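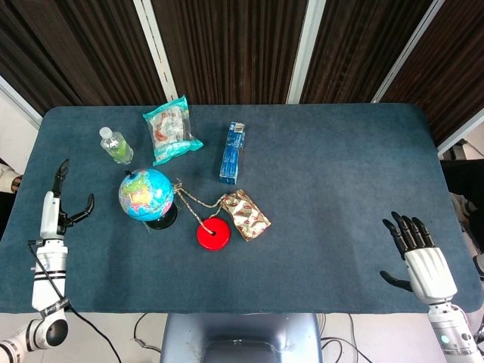

Section 2: Laying the felt and getting your table ready

OK, so you've got the frame together and it isn't wobbling. (If it is wobbling, go back to Section 1 and tighten the cross bolts again, I'll wait.) Now comes the part I like best, which is putting the cloth on. The Grolavdale table gets used for all sorts of things, board games and jigsaws and sewing and sorting seeds, and the felt is what makes it nice to lean on for a whole evening.

I've done this 11 times now, on my own tables and on other people's, and I've made most of the mistakes you can make. The steps below are the way I do it today. Branwen Wogan taught me the corner fold in step 8 and I haven't had a lumpy corner since!

What you need

The felt, still rolled. Please don't fold it.
The underlay sheet (it's the thin gray one, easy to throw out with the packing).
Clips, from the small bag marked Baser.
A soft brush or a clean dry cloth.
Scissors you trust.
A tape measure.
A second pair of hands for steps 5 and 6, if you can get them.

Before you start

Unroll the felt the night before and leave it flat on a clean floor or a bed. It comes off the roll with a curl in it and the curl fights you the whole way. If you have cats, shut the door.

NOTE: The felt is cut at 105 cm wide and the top is narrower than that, so you'll have plenty hanging over on the long sides. Don't trim anything yet. I trimmed early on my second table and ended up with one side that wouldn't reach the clips, and I had to order a whole new piece.

Laying the cloth

1. Wipe the top down with a dry cloth, then run your palm over the whole thing. You're feeling for grit and little blobs of dried glue. Anything you can feel now you'll feel through the felt later, and it'll bug you every time you slide a card over it.

2. Lay the underlay with the shiny side down. It should stop just short of the edge all the way along. If it goes over the edge, trim it back, and do this bit now while you can still see what you're doing.

3. Find the nap of the felt. Stroke it one way and then the other. One way feels smooth and the other way drags a little. I like the smooth direction running away from the main seat, but that's just taste. Cosmin Ghiță runs his side to side and swears by it.

4. Set the roll at the far long edge and unroll it toward you, slowly. Don't pull. Just let it drop into place.

5. Even up the overhang. Measure in the middle of each side first, then near the corners. Close is fine, it doesn't have to be perfect.

6. Clip the middle of one long side, go around to the opposite side, smooth the cloth toward you with flat hands and clip the middle there too. Then do the two short sides the same way.

7. Work outward from each middle clip toward the corners, going back and forth between opposite sides. One clip here, one clip across, and so on. It feels slow (it is slow) but if you do one whole side in one go you'll get a diagonal ripple, and the only cure is taking it all off.

8. Corners. Pull the point of the felt straight down under the corner, tuck the short-side flap flat behind it, then bring the long-side flap over the top and clip through all the layers. Press the fold with your thumb for a good long moment before you let go.

9. Brush the whole top in the direction of the nap. Look along it with a lamp set low to one side and you'll spot any ripples right away. Small ones settle on their own overnight. A big one means undoing the clips on that side and smoothing again.

10. Now you can trim underneath. Leave at least two fingers' width past the clips.

CAUTION: Don't use spray glue, even the kind that says it's for fabric. It soaks through and leaves hard shiny patches, and you'll never get the felt off in one piece.

CAUTION: Keep the iron away from it too. I know it's tempting. If a crease really won't go, hold a damp (not wet) cloth on it for a minute, take it away, brush, and leave the table alone until morning.

Looking after it

Brush it once a week if you use it a lot. For crumbs I use the soft head on the vacuum with the suction turned way down. For spills, blot from the outside in and never rub. Tea comes out if you're quick. Red wine I can't help you with, sorry.

Darker felts show lint and pale ones show everything else. If you're still picking a color, the Kimaro range has samples and I'd get a few and put them under your own lights in the evening.

The felt will loosen a bit over the first month or so, more if you put it up in June when the air's sticky. Just unclip one long side, smooth it, and clip it back.

If you bought the Wonedon edge rail, don't fit it yet. Let the cloth settle for 2 full days first, then go on to Section 3.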